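Electrical and Housekeeping Walkthrough, Fadell Building, Second Floor
Period: January
Areas: repair benches, stockroom, copy room, kitchenette

1. Exits and aisles
[x] Both exit doors open freely
[x] Exit signs lit
[ ] Aisles clear to full width
Comment: Two pallets of paper in the stockroom aisle. Moved while I was there. They need a permanent spot.

2. Extension cords and power strips
[x] No cords under rugs or through doorways
[ ] No strip plugged into another strip
Comment: Copy room has a strip feeding a second strip behind the shredder. Tagged and unplugged. Facilities to quote a wall outlet.
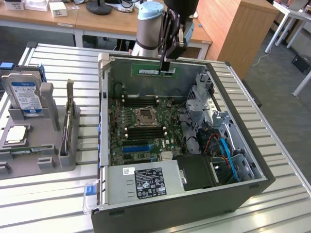

3. Bench areas
[x] Outlets tested
[x] Covers and small parts kept off the floor
[ ] Anti-static mats checked this quarter
Comment: The mat log stops after the Bukhari job and needs to be brought up to date. Anyone working on a computer with the side panel off, down to the motherboard and the memory slots, should unplug it at the wall first — the switch on the back is not enough. Post the reminder at eye level. The old one is behind a coat hook.

4. Portable heaters
[x] None found under desks
[ ] Heater policy posted
Comment: One heater in the kitchenette, unplugged, with a cracked plug. Removed from service.

5. Fire extinguishers
[x] Pins and seals in place
[x] Gauges in the green
[ ] Monthly tag initialed
Comment: The unit by the stairs was not initialed last month. Weight and hose are fine.

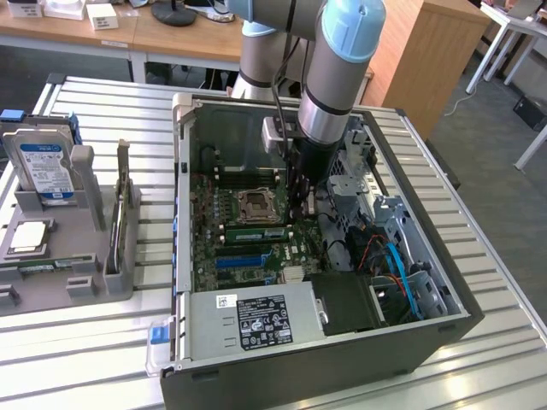
Chunhua Ren

6. Storage height and load
[x] Nothing stored within 18 inches of sprinkler heads
[ ] Shelf load labels readable
Comment: The stockroom rack is marked 300 lb per shelf on one bay only. The label on the next bay is worn off. Keep toner on the bottom until new labels arrive from Sotitz.

7. Electrical panel
[x] Clear space in front
[ ] Breakers labeled
Comment: Breaker 10 has no label. It feeds the kitchenette counter — confirmed with a plug tester at 2 p.m.

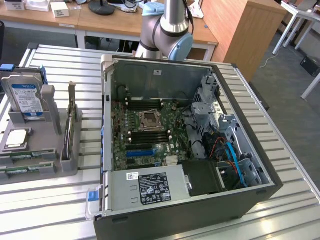 Desktop tower on its side, side panel removed.

8. First aid
[x] Cabinet unlocked and stocked
[ ] Eyewash bottle in date
Comment: Bottle expires this month. Replacement is on the Zordale order.

Open items go to the floor lead. Items 2 and 7 get a second look before the next walkthrough.

Related
Stockroom Rack Inspection Form
Fire Extinguisher Monthly Tag Sheet
Heater and Small Appliance Policy
Walkthrough, Fadell Building, First Floor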